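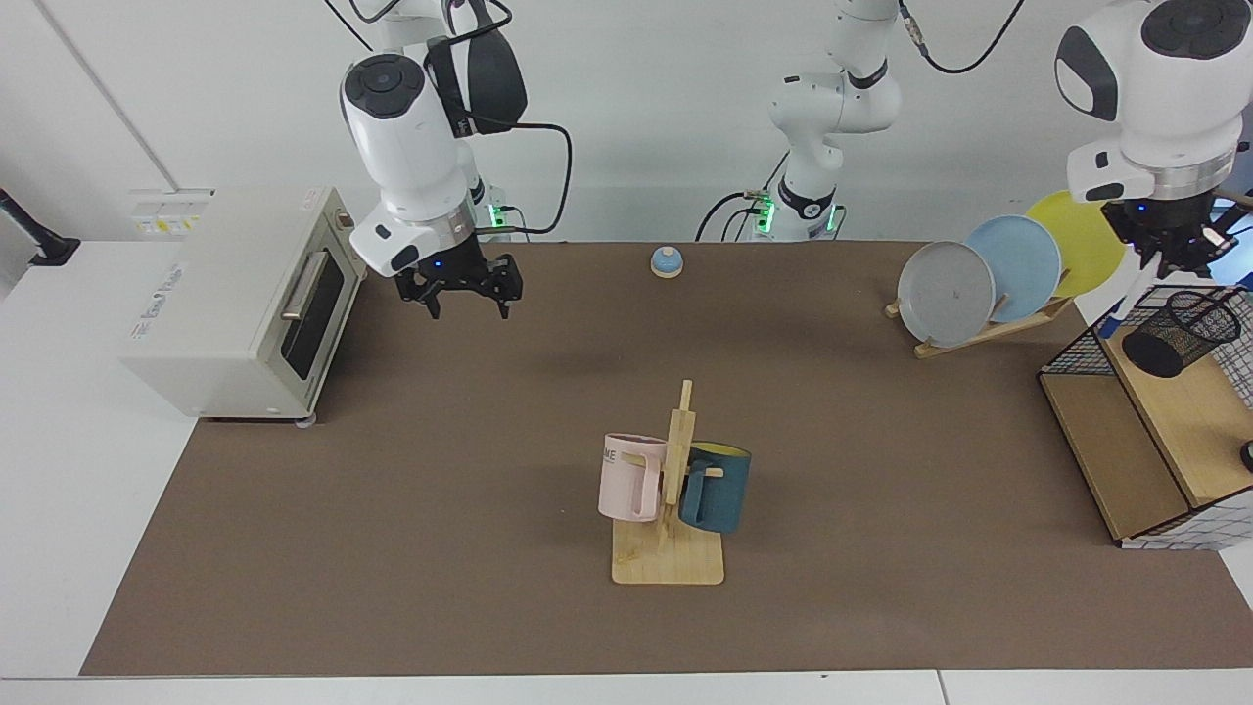 Bench notes, June — toaster oven corner

Friday, late morning

Consuelo Espinoza wants the toaster oven left where it is, straddling the edge of the brown surface, with the front facing right. Her argument is that you can get to the door from the middle of the bench without walking around. My argument is that an appliance sitting half on one thing and half on another is going to rock sooner or later. She pushed on it and said it felt fine. I don't count a push as a test.

The idea comes from the Jalley layout sheet, which I have now read twice. It says a small oven should sit "side-on to the user for ease of loading." No reason given, no measurements, and no mention of what happens to the elbow of a left-handed person. Somebody at Killbridge liked the sheet and passed it on to us, and that seems to be the whole of the evidence.

What I did with it:

Put a cold tray in and took it out 30 times with the oven side-on. Caught the door with my sleeve on 17 of them. Turned the oven to face front and did another 30. Caught it on 27. So side-on is better for me, which I did not expect and don't fully trust. By the second set I was tired and hurrying, and I wore the same baggy sweatshirt throughout. Should be redone by someone else, in the other order, short sleeves.

Turned it back to side-on afterward so the bench matches the sheet.

Shelf on the right: the white utensil with the blue tip stays there for now. Consuelo says it belongs near the oven. I say the oven is at the other end and we'd be reaching across the whole bench for it. Left it alone until we agree on what the shelf is for. The Jardine list calls it "serving storage" in one place and "overflow" in another — not much help.

Brown surface: still not convinced it needs to be there at all. The white table underneath wipes down well enough. The claim is that crumbs are easier to see on white, so you'd think that would be a point for the bare table, but the Sturnach people use it as a point for the brown (crumbs "less distracting"). I'd want to see the crumbs.

Did check one thing on the table itself. The seam in the front strip, toward the right, is thin, but I don't like seams near food. Ran a card along it at home time. Card came out clean. One pass, one card.

Power: label says not to share the outlet with anything over 600 watts. The kettle is over. Kettle moves to the other wall, no discussion.

To do
Repeat tray test, Consuelo first, front-facing first
Level on top of the oven, then again with a full tray in
Ask Killbridge where the side-on rule came from
Decide on the shelf, or stop calling it storage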